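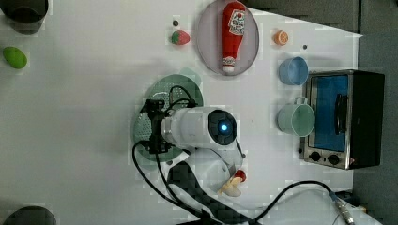
Revia is a word list of household and workplace terms, built for spelling checkers and simple search tools. It has 3,780 entries in plain text, one per line, and every entry carries a part of speech and a short sense note. The notes are there to separate uses of the same word: "arm" has one line for the body part and another for a machine part like the white and light gray one over the tabletop, and "collar" is split the same way between shirts and metal fittings.

## Files

- `revia.tsv`: the full list
- `variants.tsv`: British and older spellings, mapped to the American form
- `dropped.txt`: words removed from the Skuster list, with a reason code

## Format

Columns are separated by tabs. There is no header row.

```
collar	noun	band around the neck of a shirt
collar	noun	ring that joins two parts
```

Compound words are listed under the closed form if one exists (`tabletop`, not `table top`). Plurals are left out unless irregular.

## Sources

Most entries come from the Skuster and Benavides lists. Roughly 9 percent were added by hand in January.

## Known problems

- 3 reason codes in `dropped.txt` are not documented yet.
- Sense notes for kitchen words are uneven in length.
- The Grovitz importer reads only the first 2 columns, so sense notes are lost.

Last updated Friday, March 31, 2023.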